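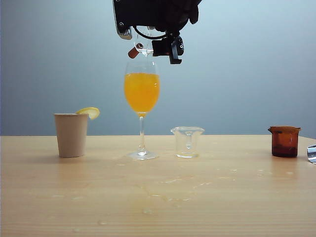

Sinanari pour cell, gripper holding a glass cruet with cork stopper over the wine glass. Paper cup with lemon slice and two beakers on the table.

Sinanari Pour Cell — Setup and Care

Hi, I'm Shadi Hattar and I look after the Sinanari at our Midton workshop. I also put together the kits we sell, so if yours arrives with a pencil tick on the packing sheet, that tick is mine! I wrote this page for people who have just bought one, plus the people who emailed me about drips (there are a few of you).

What you get

One arm with the two-finger gripper already fitted, the base plate, the controller, a coil of spare cable clips, a bag of finger pads and the Sfeir table mat, which you can leave in the box if you'd like to work straight on wood. Glassware isn't included. Use whatever you like to drink from, as long as the gripper can open wide enough for the bottle or cruet you're pouring out of.

Bolting it down

Put the base plate on a table that doesn't rock. I know everyone says that, but a stemmed glass will show you a wobble long before you feel one with your hand. Tighten the bolts a little at a time, going corner to corner, then run the arm slowly through its full reach with nothing in the gripper. Watch the cable while you do it. It wants enough slack to make an easy loop at the front of the gripper and no more than that. If it swings low enough to touch a rim, take it up one clip and run the arm again.

Teaching a pour

Start with water. Please start with water! Juice is sticky and it gets into the finger joints, and I've spent too many evenings with a cotton swab to recommend it for a first try.

Set the glass down where you want it and mark the spot with a bit of tape. Bring the gripper in by hand, close it on the cruet at the lowest grip setting and go up one step at a time until the glass stops turning in the pads. Then save the tilt in two moves, a quick one that stops just before the liquid reaches the lip, and a slow one that does the pouring. My usual test amount is 80 ml. If the stream runs down the outside of the cruet, your second move is too slow, and yes, I had that backwards for my first month.

Check the path with the stopper in its open position, too. A cork on a hinge or a wire sticks out further than you'd think, and it needs room on the way down as well as on the way back up.

Cleaning

Drops on the table are normal while you're tuning, so keep a cloth handy and stop the arm before you reach in. For the gripper itself I use a damp cloth with a tiny bit of dish soap, then a dry one. No spray, ever — it goes straight into the seams. Orange juice leaves a film on the pads that feels like nothing and then lets a bottle slip, so wipe them after every juice session even if they look fine.

Pads and other wear

I change pads at around 200 pours. Loosen the two small screws, slide the old pad off, wipe the seat and push the new one on until it sits flat. After that, teach the grip again from the lowest setting, as fresh pads hold quite a bit harder than worn ones.

Spare pads come in bags of 11 from Fundidby, and the next batch is due in September. Cable clips I can mail any time, just write and tell me which color controller you have.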